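Drollmont List > Household > Cloths, towels and folding > Message 179

Print this message | E-mail this message

Subject: Re: [household] folding the small towels

Someone wrote this morning:

> I've bought a stack of the Skolter microfibre towels and they slide
> about all over my worktop when I try to fold them. Thirds or halves?
> And does anyone iron theirs? I've got 11 of them and a very small
> drawer!

Oh, I do feel for you with the small drawer! Ours is the same – you open it and everything springs up at you. No, never iron microfibre, please, I did that once in March and the towel came out stiff as a biscuit (the iron wasn't too happy either).

As for the sliding, put a cloth down first. Any big plain one will do, a bit of cotton or an old curtain, as long as it covers the whole top. Bawa sell them by the metre but I'd go to the market.

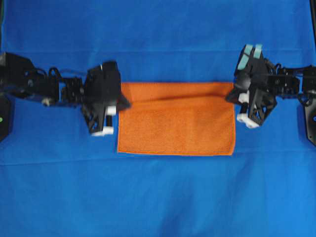 I lay mine long side towards me, smooth it out from the middle with the flat of my hand and then bring the short ends together. Halves, then halves again. I used to do thirds and they never matched, and then the pile leaned over and I got cross with it.

The hems are what I go by, more than the corners. On these fuzzy towels the corners go soft and round once they're folded, and the edge wanders a little too, so if you try to line up two sharp points you'll be there all night. A bright towel on a blue cloth does help, because the orange edge shows up so well against it.
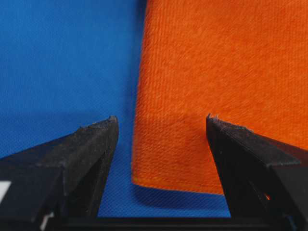
Washing is another matter and I know we don't all agree. I do 5 at a time with no softener, as it seems to flatten the pile, and I like to keep that ribby feel you get on the orange sort. Tedden do a liquid that's all right, a bit strong on the lemon. Do tell us how you get on with the drawer, and whether standing them on end works any better – I've been meaning to try it.

Replies to the list please, not to me!

Contact the list | © Drollmont List | Back to top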